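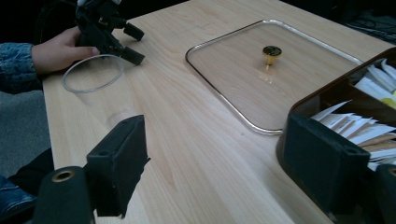
Fosska's Founder Talked Pricing, Layoffs and One Bad Loan, and I Stayed for All of It

October
By Attila Nyitrai

Search this site
Enter keywords
Go

I got to the Després building at 6:40 for a 7:00 talk and still ended up in the second-to-last row. The business school put out 300 chairs for Rafail Stamatopoulos, who started the shipping software company Fosska, and I'd say students took most of them. I sat next to two sophomores from the intro accounting class who were there for extra credit (they told me so right away) and who ended up taking more notes than I did.

Stamatopoulos skipped the slides. He pulled a stool to the front of the stage and started with the loan he took out at 23, which he called "the most expensive thing I ever signed without reading." The rate reset after the first year, he hadn't noticed the clause, and he spent the next two winters paying it down while the company had four customers. A lot of the accounting crowd groaned at that one!

The part I liked best was on interest rates. He said small firms like his feel a rate change long before it shows up in anyone's quarterly report — customers start paying late, then they ask for longer terms, then they go quiet. His office keeps a plain list of how many days each customer takes to pay, and he looks at it before he looks at sales. Last spring the typical wait went up by 21 days, and that's when he froze hiring.

He also talked about the layoffs, which I wasn't sure he would. Fosska let go of nearly a third of its support team after buying Coltomow, a smaller competitor, and a student near the front asked him pretty bluntly whether the purchase was worth it. He took a while to answer. "Ask me when the debt's paid," he said, and then he went on for a good ten minutes about what he'd do differently, mostly telling people sooner.

Questions ran long. Somebody wanted to know about tariffs, somebody else wanted an internship, and one man asked about Kolorness, the pension app Stamatopoulos has put some of his own money into. He wouldn't give a figure. He did say he checks it less often than his mother does.

The series picks up again next month with a panel on municipal bonds, same room, same time. Seats are free but you do need to sign up at the business school's front desk. I'd get there earlier than I did.

Recent stories
Business school adds evening section of personal finance
Student investment club opens its books to first-years
Five questions for the new dean of economics
Parking changes near the Després building
Tax help hours return in the spring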